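The arm does not get tired, but we do

by Normunds Lepik
March 24, 2026

I have worked in returns at the Clultudstead warehouse for six years. Returns is the part of the building which visitors are not shown. People send back what they did not want, or what leaked, or what was never theirs in the first place, and we take it out of the box, look at it and decide where it goes. Good goods go back to the shelf, damaged goods go to the cage, and the rest we discuss.

Since last June Drosidetti, the company that employs me, has been teaching a robot arm to do a part of this. I want to write what I think about it, because the articles I read on this subject are written either by people who sell the arms or by people who are afraid of them. I am neither. I am a little afraid on some mornings.

First I should say what the work is, since many people imagine we only move boxes. An ordinary carton can have in it a bottle, a packet of something flat, a jar and a pen. Each asks for a different hand. A full bottle you hold low. A packet you must not squeeze. Glass you turn to the light and look for the crack, and you do this without thinking after your first month. My colleagues and I never called this a skill. We called it "being used to it". Only when an engineer sat beside me with a notebook and asked why I had turned a jar around did I understand that I know something.

This is the first change the arm brought, and I count it as a good one. For the first time somebody asked.

The second change is less good. The simple pieces go to the arm and the difficult ones stay with us. On paper it sounds kind, the machine takes the boring part. But the boring part was where we rested. If you sort 903 pieces in a shift, as our line did on its best day, you need the easy ones between the hard ones, like you need flat road between hills. Now a person at my station gets only hills: broken seals, missing labels, sticky caps, a customer's angry letter folded inside. By the afternoon I am more tired than before, although my hands have done less. The plan from the office shows 69 percent of pieces "suitable for automatic handling" by the end of the project. Nothing in that plan says what the remaining pieces do to the head of a person who must decide on them all day.

In the training corner the arm has its own table with felt on it, and the things laid out there are the same mixed kind that we know from the cartons. 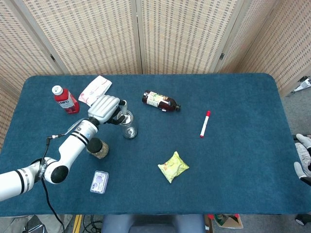 What I would ask from the company

I do not ask to stop the arm. My back is not young, and I would gladly give away the lifting. I ask for three things which cost little compared with the machine.

Let us keep some of the easy work. The share can be set by a person, and it can be set so that nobody has four hours of difficult cases in a row. When I proposed this, our manager said the system, it is called Plamska, divides the work by itself. But someone wrote the rule inside it, and a rule can be written again.

Pay for the teaching. Four of us spend part of each week showing the engineers how we pick and check. It is written in the time sheet as "other". If my way of holding a glass jar is worth copying, it is worth a line with a proper name and a proper rate.

And tell us the plan before it is finished. We learned about the training corner when the room divider was already standing there. A colleague asked me if it was for the doctor. People laughed, but for two weeks everyone told a different story about what was behind it, and most of these stories ended with us at home without a job. One short meeting could have saved us that.

I hear often that a worker of my age is against the new things by nature. I can only say that I learned the scanner, and then the second scanner, and English, this last one mostly on night shifts. I am ready to learn to work next to an arm also. But I would like to be taught with the same patience with which they teach it. When the arm drops a packet, the engineers write it down and try again slower. When I was new and dropped one, I was told to be careful.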